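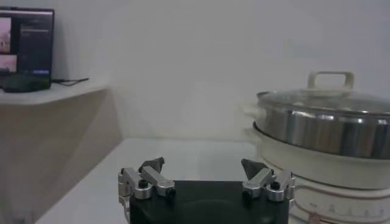

Figure 9. Gripper with both fingertips angled inward.

Section 4: Recording a Collision at an Intersection

Use this section when two or more vehicles are involved and at least one was turning or crossing. For single-vehicle reports, go back to Section 3.

1. Open Gratlow and select New Report. Enter the incident number exactly as dispatch gave it, with no spaces.

2. Choose the intersection from the street list. Enter the major road first. If the crossing isn't listed, type both road names and check Unlisted.

3. Add each vehicle. For each one, enter the direction of travel before the point of impact. "Eastbound" means the way the vehicle was moving, even if it came to rest facing another way.

4. Add the drivers and passengers. Leave Injury Level at Pending until the hospital or medics confirm it.

Note: The narrative field holds 40 lines. Longer statements go in as attachments.

5. Place the vehicles on the diagram. Drag the arrow at the front of each one to turn it. Diagrams from the older Stumside program open here, but their measurements have to be typed in again.

6. Select Check Report. Missing fields show in red. Error 105 means two vehicles have the same plate number — correct one and run the check again.

CAUTION: Do not enter the name of a deceased person until the coroner's office has notified the family. Anyone with a records login can read a saved draft.

7. Select Submit. The report goes to the shift supervisor's list and is locked for editing.

To unlock a submitted report, contact Réka Bárány at the Pornolmont records desk. Changes made after approval go in a supplement (Section 5).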